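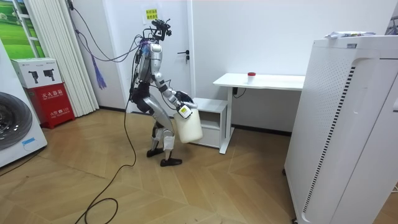

Reading time: 7 minutes

Mestunari list – home and hobby robotics
Subject: Re: Ruvis open day, is it worth the drive?
In reply to: Reto Trummer

Reto Trummer wrote:
> Hi all,
> Did anyone make it to the Ruvis open day in May? I had it on my
> calendar and then my kid got sick and that was that. I'm mostly
> wondering two things. First, do they let you see the humanoid do
> real work, or is it the usual waving and dancing? Second, is it
> worth the drive out to Larnudia for the next one, or can I get the
> same thing from watching videos at home?
> I'm asking partly for myself and partly for the three of us who were
> going to share a car. Also if you saw how they deal with cables I
> would love to hear about it, mine are a disaster.
> Thanks,
> Reto

Hi Reto, hi everybody,

I went! I meant to write this up the same night and then I had the week I had, so apologies if some of the order is off. I took notes on the back of the parking slip and they are not good notes.

Short answer to your first question: real work, or at least chores, and no dancing at all. They walked the silver one around a small room carrying a white plastic jug by the handle, and that was the main event. If you're bringing people who want a show, warn them. I thought it was great. My brother-in-law, who came along for the ride, thought it was great for one trip with the jug and then wanted lunch.

The drive is 70 miles from my place and I did it in my old Honda with no air conditioning, so you can guess what mood I was in when I got there. Take the second exit for Larnudia, the first one puts you on the wrong side of the rail line and there's a long light. Parking is free but you have to get the slip from the front desk and bring it back out to your car, and I saw several people find that out the slow way.

You sign in, you get a sticker, and then they take you back in small groups. I liked that part. I've been to the kind of open day where you stand behind a rope with everybody in the county and see the top of a robot's head. At this one you could hear the thing. It's quieter than I expected in the arms and louder than I expected in the feet, especially on a hard floor like the light wood one they have.

About the jug, because I think this is what you want to know. I had figured carrying would be the easy part and grabbing would be the hard part. The guy running our session said they'd found it the other way around, for them anyway. A handle is a nice thing for a robot hand, it goes in and the fingers close and you're mostly there. But then you've got a weight hanging off one side and out in front, and the whole body has to know about it. You can see it in how it holds itself, bent a little forward at the hips and the knees, kind of like me getting groceries out of the trunk. Somebody asked why it doesn't stand up straight and he said straight knees give you nothing to work with when the load moves. That made sense to me. My own biped (you've all seen the videos, please be kind) stands like a fence post and goes over like one too.

The jug had water in it for our group. He had us guess the weight before he told us and I was way off, so I'm not going to embarrass myself by repeating my guess. What he said was that a full jug is easier than a half full one, on account of the sloshing. Half full, the water goes forward when the robot slows down, and then comes back, and if your timing is bad you end up with the robot and the water arguing. They did one run full and one run half full so we could compare, and in the half full one it took these fussy little steps before it stopped. It didn't spill. The cap was on, to be fair!

I asked how many runs they'd done of this one task and he looked it up for me, it was 1,017 as of that morning. He said the first 500 were mostly good for learning what not to do. Some of those had been stopped early, and they keep the stopped ones too, which surprised me a little, I throw mine out. I'm going to quit doing that.

Now, cables. Reto, you will be pleased to hear that theirs are a lot too. Black ones and purple ones coming off the head and shoulders and going up toward the ceiling, and then a long black one off the back that runs down and along the floor in a loop. I asked about the one on the floor since that's the one that always gets me. He said somebody minds it during a walk, and that the rule is the person minding the cable doesn't do anything else, not even talk. I tried that at home over the weekend with my nephew as the cable person and it helped more than anything I've bought this year. Going up overhead is the other thing to copy. I've had mine coming off the hip and dragging, and every time it turns it winds itself up like a dog on a leash. I'm going to put a hook in the garage ceiling and see if I can get the slack to hang behind it. If anyone has done this and has thoughts on how much slack, please write, on list or off.

The head was the other thing people crowded around. There's a whole cluster of cameras and sensors up top. One woman in our group asked which camera does what and got an answer that went on for a good while, and I'm sorry to say I lost the thread after the part about depth. What I did get is that they would like fewer. Every camera is another mount that can get bumped, and if a mount gets bumped you're back to calibrating, and that eats the morning. I wrote down "mount bumped = morning gone" and underlined it, so he must have said it with feeling.

A few things I didn't love.

We couldn't touch it, and I get why, but I'd have liked to see a hand up close with the power off. The hands are black and I wanted to look at the fingertips. Someone said there was a loose hand on a table out in the lobby for people to play with, but by the time our group came out it was somewhere else.

The question time was short. They had groups stacked up behind us and you could feel the next one breathing on the door. If you go, have your questions written down. I thought of all my good ones on the highway.

And the handout was one page and mostly a map. I'd hoped for a little bit on how they train the walking with a load. I asked if there was anything written up and got a "not yet" with a smile, so make of that what you will.

What I did love was the room itself. They run it in a little room with normal stuff in it, a washing machine and a desk and an air purifier and so on, and you start to notice how much of walking through a house is just not hitting things. With a jug in one hand you're wider than you think. At one point it came by the desk and I caught myself leaning out of the way for it, from clear across the room. I went home and measured the space between my dryer and the wall and let's just say that my robot isn't doing laundry any time soon.

So, your second question. Is it worth the drive versus the videos? I'd say yes if you're building something that walks, and probably no if you're in it for arms. The videos don't give you the sound, and they don't give you the waiting. There's a lot of waiting – they check something, they check it again, somebody resets the cable, somebody says okay, and then it takes its first step. I found that weirdly comforting. My own sessions are mostly waiting and I'd been thinking I was doing it wrong.

For the three of you sharing a car: go for a morning slot if they offer it. We were in the 10 a.m. group and the robot was fresh and so were the people. The afternoon folks I talked to in the parking lot said theirs had to break for a battery or a motor getting warm, they weren't sure which. There's a decent sandwich place across from the rail station, cash only. Skip the soup.

No word yet on a date for the next one. They had a sign-up sheet and I put the list address on it, so if something lands here from Ruvis, that's my doing, please don't mark it as spam.

Oh, and Reto, you asked me a while back about ankle backlash and I never answered. I have the shims, I'll measure them and send you the sizes. Remind me if I don't.

Hope the kid's feeling better,

Dale

P.S. My brother-in-law would like it on the record that he guessed the weight of the jug almost exactly. He used to deliver water coolers.

_______________
Mestunari mailing list
To leave the list, send a blank message with "leave" as the subject.
Please trim your quotes when replying.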